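4.2 Clearing the table, or: can it do the dishes yet?

I get asked this at every family dinner, so I'll give the short answer first. No, it can't, at least if "do the dishes" means what my aunt means by it. The longer answer is that our policy is pretty good at some pieces of the job and surprisingly bad at others, and the split isn't where I thought it would be when we started in August.

We trained on 814 hand-held gripper demonstrations of table clearing, with 31 more thrown out after Lilibeth Saludo and I watched them back and agreed they were a mess (mostly mine!). All of them use ordinary tableware: bowls, saucers, spoons, trays, chopsticks. We then ran 230 test trials on the Kedach arm, with place settings it had never seen. Kofi Opoku laid those out himself and wouldn't let me peek, and I think that kept me from quietly picking the easy ones.

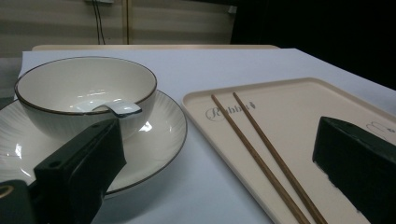
Figure 6. Place setting with a bowl and spoon on a saucer, and two chopsticks on a tray.

Bowls went well. A deep bowl has a nice tall rim to pinch, and the fingers can be a little off and still get it. Spoons were fine as long as the handle stuck out. Once a spoon slid down flat inside the bowl, the policy tended to grab the bowl wall and carry the whole thing off, spoon included — I was tempted to score that as a success, but Lilibeth talked me out of it.

Chopsticks were the real trouble. They're thin, they roll, and when two lie side by side the gripper often closes on one and shoves the other away. The Grakow baseline had the same problem, only slower. We also tried softer finger pads, and they helped with chopsticks but made glazed saucers harder to lift, so we went back to the hard ones for every result reported below.

White dishes on a white table were my other big worry. Depth gets noisy on shiny glaze, and the wrist view loses the rim right when you need it. I'd planned a whole section on that, but the failures were rare enough that I've folded them into Section 4.3 with the other grasp errors.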